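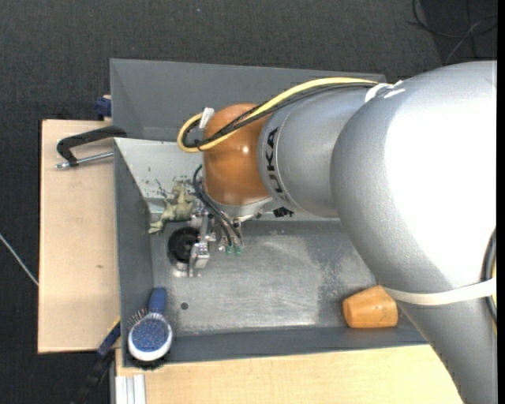 Getting dust and spots off a gray metal bin with sloped sides

Posted in Cleaning & Storage, 09/02/2021

I have a gray metal bin that holds odds and ends: a hairbrush, a wooden block, a little toy figure. The floor has scuffs and whitish dust marks, and the left wall is covered in dark spots. Dish soap did nothing for the spots. Can I use something stronger without dulling the metal? It sits on a wooden platform, so I don't want a lot of water running out of the hole in the floor.

Halleck
Member, 166 posts

Take everything out first and vacuum. Put a piece of tape over the hole from underneath. Then make a paste of baking soda and water, leave it on the spots for ten minutes and wipe with a damp cloth. Whatever is left is probably in the surface. Scuffs won't wash out.

Brullthorpe
Member, 50 posts

just use sandpaper, 300 grit or whatever you have

Laaksonen
Member, 123 posts

I wouldn't sand it until you know if it's coated. Try mineral spirits on a rag in one corner. If the spots are old glue or grease they will soften. Wash the brush separately, the pad holds dust and it goes right back in the bin.

Worketti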